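Notes from the workshop floor

I promised last month that I'd write up the palletiser saga, so put the kettle on. For anyone new to this newsletter, I look after the end of the packing line at a small firm that makes animal feed, and for years the end of the line was two people, a stack of pallets and a lot of bad backs. Then in July we finally switched on the Pavimeck.

It's an older machine and we bought it second-hand from a bakery supplier over in Aller that was closing its site. It came on a lorry in more pieces than I'd expected, with a folder of manuals in Italian and one very long bolt that we still haven't found a home for. (If you have one of these and you know where the bolt goes, please write in!)

The first week was miserable. Our sacks are paper, they weigh 20 kilos and they slump, and the machine had spent its whole life moving nice square trays. It would pick up a sack perfectly well, swing it over and then lay it down with one corner hanging off the pallet. By the fourth layer the whole stack leaned like a drunk at a bus stop. I spent my evenings moving the drop point a little one way, then a little the other, and writing it all in a notebook that now has tea on most of its pages.
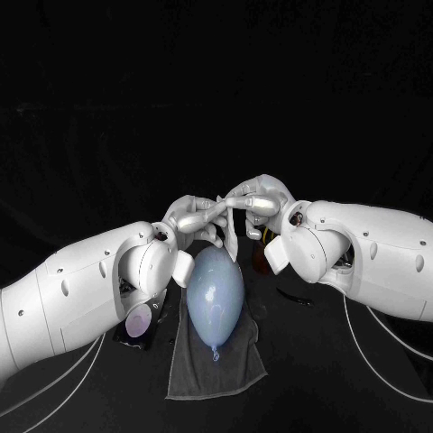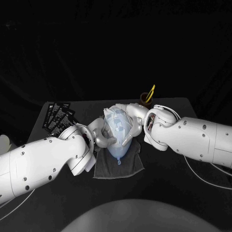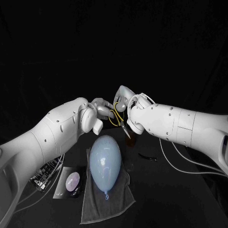 What sorted it in the end was a flattening roller just before the pick-up point. Cistora, who look after our conveyors, had one sitting in their yard and let us try it for a month before we paid. The sack goes under, the feed spreads out evenly, and it comes through the other side more or less the same shape every time. I wish I'd rung them on day one, but I was convinced the problem was in the program and I'm stubborn about that sort of thing.

Our best shift so far is 932 sacks, with two stops, and one of those was my fault for leaving the gate unlatched. Before the machine, a good shift by hand was roughly 600 and everyone went home wrecked. The two people who used to do the stacking now run the line between them, and one of them has become far better than me at clearing faults. She keeps a list of the codes taped inside the cabinet door. Code 323 is the one we all hate - it means the vacuum has dropped, and it can be a split cup, a loose hose or just dust in the filter. Check the filter first. I've lost whole mornings by not checking the filter first.

Next job is the stretch wrapper, a Garba that squeals on every turn and has done since I started here. I've had it apart once and greased everything I could reach, and it was quiet for 30 minutes. A new bearing is on order, so with any luck I'll have news on that next time. Do keep sending in your own line stories, I read all of them, usually over lunch.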